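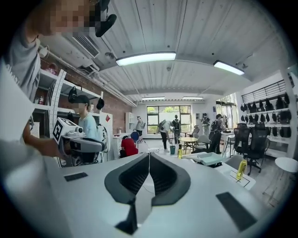 Every few months somebody rediscovers the old factory building. The walls are brick, the ceiling is corrugated metal, the pipes run where everyone can see them, and a young company signs a lease on the spot. I have worked in three of these places and I would like to ask a rude question. Are they any good to work in?

The usual case for them is character. A brick wall has character, I'll grant that. It also has mortar that sheds grit onto anything you put near it, and it is a miserable thing to hang a shelf on. So people buy tall freestanding shelving, push it up against the brick, paint or order it in white so the place looks clean, and then cover up the one feature they were paying extra for. I have watched this happen twice, and both times the tenants went on talking about the brick.

When the firm I was with moved into the old Travance works in Altstead, the brochure gave us 3362 square feet of "authentic industrial space." Remedios Montes, who ran our workshop floor, walked in, clapped her hands once, and listened to the echo. She asked where the bench outlets were. There were two, on the same wall, behind a column. The agent told her the column was original.

Metal ceilings are the part I trust least. They look wonderful in August with the sun coming in. Then it rains, and you can't hear a person across the table. In winter the heat goes up there and stays. Our answer, like most people's, was to bolt an air conditioner high on the wall and run white pipe along the top of it, and after that we had an argument every afternoon between those who sat under the vent and those who didn't. Nektarios Vasilakis wore a scarf at his desk in July.

Then there is the light. Old buildings of this kind tend to have one good big window at one end, and everybody who tours the place stands in front of it and looks at the trees. The work happens at the other end. You hang bright rectangular fixtures from the beams to make up for it, and if you are doing close work with your hands you lean over the bench and put your own shadow on the thing you're trying to see. We spent $484 on bench lamps in the first month. A dull room with a low ceiling would have needed none.

I know the reply. People like being there, and they stay later, and clients are impressed. Clients were impressed, for the length of a coffee. As for staying later, I have my doubts that the bricks did it. We stayed later at Travance because the job took longer, and part of the reason it took longer was that tools had no proper home. Bags and straps hung off the shelves because hooks wouldn't go in the wall. Small bottles of this and that ended up on whichever shelf was nearest. You could lose 19 minutes looking for a roll of tape - I timed it once, out of spite.

The plainest shop I ever worked in was the Adebisi unit out by the freight road. Drywall, drop ceiling, ugly gray floor. It had outlets every few feet and a pegboard that ran the whole length of the room, and I could hear people when they spoke to me. No visitor ever took a picture of it.

If you are about to sign for one of these buildings, go back at four in the afternoon, alone, without the agent. Stand where the benches will go and try reading the small print on the lease.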